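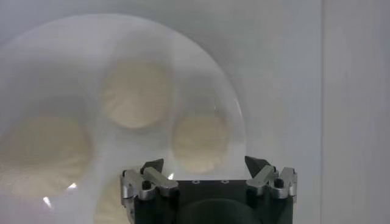 4. Setting up Anora mesh presets

This section covers loading the preset library, converting your first shape, and checking the result before you send it anywhere. It assumes Anora is installed and licensed. If the Mesh menu is gray, go back to section 3.

The sales page says presets give you "realistic surfaces in one click." Plan on more than one click. The presets are a starting grid with colors already placed on it, and how much work is left depends mostly on the shape you feed them.

4.1 Loading the library

1. Close any open artwork. The loader is supposed to work with files open, but we have seen it drop the last folder without a warning.
2. Choose Mesh > Library > Load, and pick the file that came with your download. It should be 406 MB. If yours is smaller, the download stopped early and you need to get it again.
3. Wait for the counter at the bottom of the panel to reach 198. It may sit still for a while near the end.
4. Restart Anora. The panel will tell you a restart is optional. Restart anyway.

Note: The Stusham folder holds older presets kept for people with old files. They load, but their colors shift in CMYK documents. Do not start new work with them.

Caution: Loading a library replaces any custom presets that share a name with one in the set. There is no undo. Export your own first with Mesh > Library > Export Selected.

4.2 Converting a shape

1. Draw a closed path with as few anchor points as you can stand. Extra anchors become extra mesh lines, and extra lines become ridges.
2. Fill it with a flat color close to the middle tone of the finished object.
3. Open the Mesh panel and choose a preset. For pale, shiny things use Glaze Soft. Glaze Hard looks good in the thumbnail and rarely anywhere else.
4. Set Density to 60. The slider goes a lot higher, and the Auto button likes to take it there. On one plain oval, Auto gave us 2758 mesh points and the screen redraw slowed to a crawl.
5. Click Apply, then click once outside the shape so you can see it without the grid. 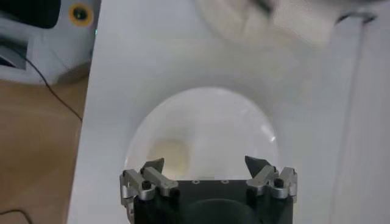
Highlights are where the presets need the most help. By default Anora puts one bright spot in the upper left of every shape, whatever the shape is, and calls it "studio light." Real glossy surfaces don't follow that. Inside the toilet bowl the soft highlight runs along the right side, and the broad rim surrounding the opening stays matte, so a single preset stretched over both parts would get at least one of them wrong. Draw the hollow and the rim as separate paths and give each its own preset.

To move a highlight:

1. Select the shape and press the Light button until the grid turns blue.
2. Drag the bright node to where you want it. Hold Shift to bring its neighbors along. Without Shift you get a hard pinch that shows up in print.
3. Lower Spread until the edge of the highlight stops looking like a sticker.
4. Check at 100% zoom. Zoomed in, every mesh looks fine.

Note: The Match Photo command is said to read the light from a placed image and set the nodes for you. Ivan Pavliuk tried it on a batch of kitchen and bathroom objects in July and ended up placing most of the highlights by hand. We leave it off.

4.3 Metal and perforated surfaces

The Kovalchuk folder has the metal presets. They are better than the rest of the set, though the names are no guide at all. Brushed 2 is smooth and Smooth 4 has a grain.

1. Build the metal body first and apply the mesh.
2. Draw the holes as a compound path on a layer above it. Do not cut them out of the mesh. Anora allows the cut, and then rebuilds the whole grid every time you nudge a hole.
3. For rows that follow a circle, use Repeat > Radial and expand it before saving.
4. Add reflections last, on their own layer, at low opacity.
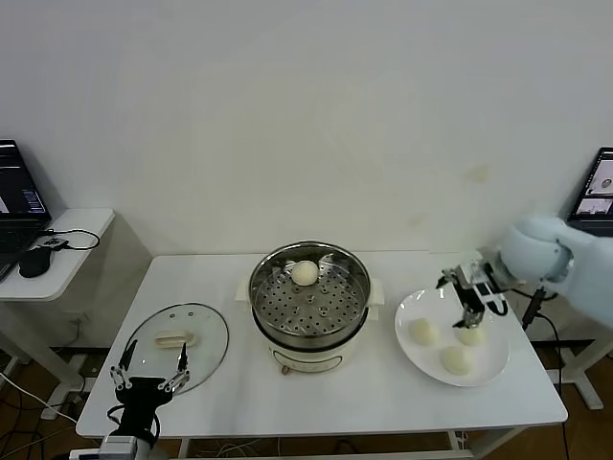

Figure 4-3. Polished steel pot with a perforated tray. Note the faint room reflections on the inner walls.

4.4 Exporting

1. Save a working copy in the native format. You will want it.
2. Choose File > Export > EPS and turn on Keep Mesh Live. The box is off by default, and with it off your mesh is exported as a flat picture inside a vector file.
3. Open the EPS in a second program and click on the shape. If you can select single mesh points, the export worked. The "Export complete" message only means a file was written.

Known problem: Files sent through the Maker sharing link lose their layer names. The artwork itself has come through intact in our tests. Until it is fixed, zip the file before you upload it.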